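Search this forum Go
Print | E-mail this thread

Ding reissue on vinyl – worth it?

drurkstead_dan
Tuesday, February 6, 2024
So my copy of the Trirnby reissue of Ding finally came, number 207 on the sleeve, and I've played side two 5 times since supper. I never heard the organ that clearly on my old CD! The booklet is lovely too, with all the lyrics and a long essay I'm saving for the weekend. 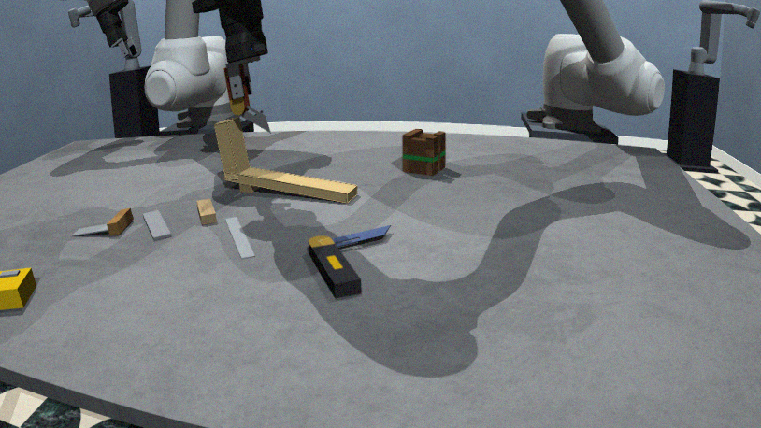
mossyturntable
Glad you're happy, friend, but I have to disagree on the sound. The cymbals on mine are dull next to the first pressing, and I've tried 3 different cartridges (my poor wife). As for the sleeve, I was hoping for the old orange, and what we got is a plain blue-gray, same as the wall in that picture up there. Pretty enough, I guess – just not Ding to me.

lateshift_lou
I like the new color! Trutosby did the sleeve for their live record in September and that one was gorgeous as well. Mossy, did you clean yours first? Mine had a lot of paper dust in the grooves.

mossyturntable
Cleaned it twice. Still dull. I'll try it on my brother's setup in Drurkstead and report back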